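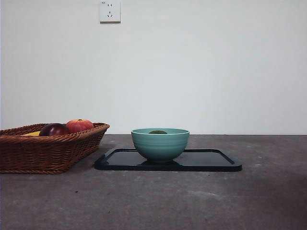 Fruit basket at the left end of the grey bench, socket on the wall behind.

May, 10.15

Started the produce layout for the Allurlow pages today. The idea is still the one we settled on for Permont: plain wall, grey surface, basket at the left, and whatever is going to be paired with it further along to the right. Allurlow want their fruit to look like fruit in a kitchen, so no sprays, no polish, no leaves tucked in. I have kept to that.

Basket is the brown woven one with the thick braided rim. I tried the deeper one first and went back. With the deep one the fruit disappears unless you pad the bottom, and padding it with a tea towel made everything sit at the same height and look like a shop display. The shallow one lets the apple come up over the rim by itself.

Red and orange apple goes at the right-hand end of the basket, near the corner. It is the best piece we have, with yellow patches and a bit of speckle, and the stem is still on. Please don't put it at the bottom of the bag when packing up. The last one lost its stem that way and we had to turn it round for a whole afternoon.

The dark glossy fruit takes a hard highlight. Same trouble as in the Kwan job. Turning it makes no difference as the shine stays put and the fruit moves under it. Wiping it with a dry cloth makes it worse. I have left it alone for now. If it bothers anyone we can hang tracing paper on the light, but then the wall goes flat as well and I quite like it getting a little brighter towards the right.

Socket: it sits high up, left of centre, and comes into the wide view. Options are to crop, to drop the view slightly, or to leave it. Allurlow said kitchen, and kitchens have sockets, so I am leaving it until they complain. Do not tape paper over it. We did that once and the paper edge showed more than the socket had.

11.40

Bench top marks. The mottling in the grey hides most things but not water rings. Wipe along the length and dry straight away. I used a damp cloth with nothing on it. The spray from the cupboard leaves a smear you only find when the light is low.

Basket leaves bits of cane behind each time it is slid. Lift it, don't slide it. Soft brush is in the top drawer with the chalk.

13.30

Moved on to the tray. Kirnunau sent 2 in the end, both dark teal, and one of them has a scratch inside the lip. Use the other and keep the scratched one for trying things out. Both need to go back to them, so the wrapping is folded under the bench. Stock number on the slip is 1,015, which should be quoted on the return.

Teal against the red-brown weave works better than I expected. I had been going to ask for white, and white would have been lost against the wall. The tray wants to sit clear of the basket with a proper strip of bench between them. When they touch you get one dark lump. 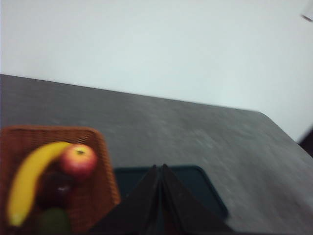

Banana and apple in the basket, teal tray alongside. Soft, fine for colour only.

Banana lies along the left of the basket in a long curve, top end up by the apple. Tip is still a bit green, so it should be good for another day or two. Once the freckles start we need a fresh one, or the two halves of the set won't match. Buy them in a bunch next time and keep the spares in the cool room, away from the apples.

The inside of the basket goes very dark in the close view. A piece of white card propped off to the left should lift it. Have not tried this yet.

15.50

Sheet for Allurlow asks for 16 layouts and 4 are agreed, which leaves plenty. I would do all the basket ones in one go before anything is put away, as getting the weave to face the same way again is slow work. Pencil marks on the bench for the basket corners, very faint, please don't rub them out.

Still to do:
Card for the dark side of the basket.
Fresh banana.
Ask Kirnunau when they want the trays back.
Check the apple for soft spots before starting.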